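얼마 전에 백업 폴더를 열어 봤다가 파일이 171개나 쌓여 있는 걸 보고 깜짝 놀랐어요. 새벽마다 알아서 도는 작업이라고 믿고만 있었는데, 지우는 규칙을 안 걸어 뒀더라고요(제 탓이죠 뭐). 그래서 이번 주말엔 집에서 쓰는 작은 서버의 예약 작업을 싹 정리했습니다. 하면서 메모해 둔 요령을 그냥 순서 없이 적어 볼게요!

## 예약 작업, 집안일처럼 관리하기

**이름부터 제대로 붙이기**

저는 예전에 test1, test2, new_test 이런 식으로 이름을 붙였어요. 석 달만 지나면 뭐가 뭔지 하나도 모릅니다. 지금은 `하는일_주기` 형식으로 통일했어요. 가계부 백업이면 `gagyebu_daily`, 사진 정리면 `photo_weekly`. 냉동실 반찬통에 라벨 붙이는 거랑 똑같아요. 붙일 땐 귀찮은데 꺼낼 때 그렇게 편할 수가 없거든요.

**시간을 겹치지 않게**

전에는 작업을 죄다 새벽 3시 정각에 걸어 놨어요. 그 시간만 되면 서버가 헉헉대면서 팬 소리가 거실까지 들렸죠. 지금은 가계부가 3시, 사진은 3시 34분, 로그 청소는 5시예요. 34분인 데 별 뜻은 없고 그냥 정각을 피한 거예요. 크론탭에는 이렇게 들어가 있습니다.

```
0 3 * * * /home/me/jobs/gagyebu_daily.sh
34 3 * * 0 /home/me/jobs/photo_weekly.sh
0 5 * * * /home/me/jobs/log_clean.sh
```

경로는 꼭 처음부터 끝까지 다 적어 주세요. 터미널에서 손으로 돌리면 잘 되는데 예약만 걸면 안 된다, 이러면 저는 경로부터 봅니다. 제 경우엔 십중팔구 그거였어요. 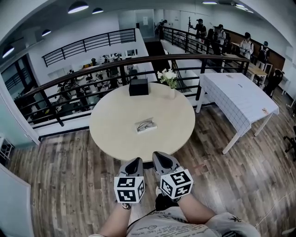 **로그는 꼭 남기고, 꼭 지우기**

처음엔 로그를 아예 안 남겼다가 5월에 크게 데였어요. 가계부 백업이 한참 멈춰 있었는데 까맣게 몰랐지 뭐예요. 줄 끝에 `>> /home/me/logs/gagyebu.log 2>&1` 이거 하나만 붙여도 오류 메시지까지 같이 쌓입니다. 대신 그냥 두면 끝없이 커지니까 저는 log_clean에서 마지막 300줄만 남기고 잘라요.

```
tail -n 300 gagyebu.log > tmp.log && mv tmp.log gagyebu.log
```

같은 파일에다 바로 덮어쓰면 내용이 홀랑 날아가니 임시 파일을 한 번 거치세요. 네, 저 해 봤습니다...

**두 번 돌지 않게 잠그기**

사진이 많은 주에는 정리가 길어져서, 제가 손으로 한 번 더 돌렸다가 둘이 겹친 적이 있어요. `flock -n /tmp/photo.lock`을 명령 앞에 붙여 두면 이미 돌고 있을 땐 조용히 물러나요. 화장실 문 잠그는 거라고 생각하시면 됩니다 ㅎㅎ

**관리 프로그램은 써야 할까?**

Trolex도 깔아 보고 Gallell도 한동안 써 봤어요. 화면에서 눌러서 시간을 고르는 건 Gallell 쪽이 편했고, Trolex는 실패하면 메일을 보내 주는 게 좋았어요. 그런데 작업이 몇 개 안 되는 집에서는 저한텐 좀 과하더라고요. 결국 크론으로 돌아왔습니다. 식구들 컴퓨터까지 같이 챙기는 분이라면 한번 써 보셔도 괜찮을 거예요.

**고치기 전에 복사본 하나**

`crontab -l > crontab_backup.txt` 이 한 줄이면 끝! `-e`를 친다는 게 옆 키를 눌러서 `-r`이 되면 묻지도 않고 전부 지워집니다. 키보드에서 e랑 r이 나란히 붙어 있다는 게 참 얄미워요.

다음엔 백업 파일이 진짜로 복원되는지 확인하는 얘기를 써 볼까 해요. 171개는 최근 것만 남기고 다 지웠고, 가계부 하나는 풀어서 열어 봤는데 다행히 멀쩡했어요. 사진 쪽은 아직 안 해 봤습니다.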